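Parcel room assistant (part-time, two posts)

Ekham Returns, Teston site
Hours: 20 per week, mornings, starting at 7.30
Start: January

We handle mail-order returns for small clothing and homeware sellers. Goods come back to us in plastic mailers. We weigh each one, book it in and send it on to the right shelf. The parcel room takes up to 533 items on a busy morning, and we need two more people at the weighing tables.

You will work standing at a table with a scale, a crate and a conveyor belt beside you. Most of what you pick up is light and soft, and mailers need to be settled on the tray before you take a reading. Crates should not weigh more than 12 kg when full. Tell the shift lead if one does.
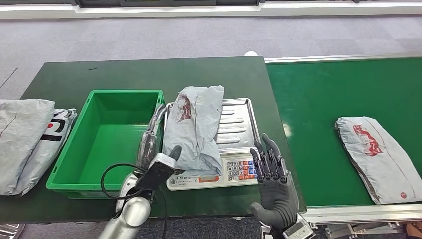
What you will do

Weigh mailers and key in the return number.
Put aside anything torn, unlabelled or leaking.
Sort booked-in items into crates by seller.
Wipe down the scale and table at the end of the shift.

What we ask for

You can read printed and handwritten labels in English and type numbers accurately. Warehouse experience is useful but not required. Veronika Aebischer trains all new starters over the first two weeks, on full pay.

Pay and conditions

Pay is monthly, with paid breaks. Safety shoes are provided. There is free parking, and the 325 bus stops at the gate.

How to apply

Send a short letter and your work history to Ynyr Edwards at the Teston office, or hand them in at reception before noon. Please say which mornings you cannot work. Interviews take place on site and include a short trial at the table.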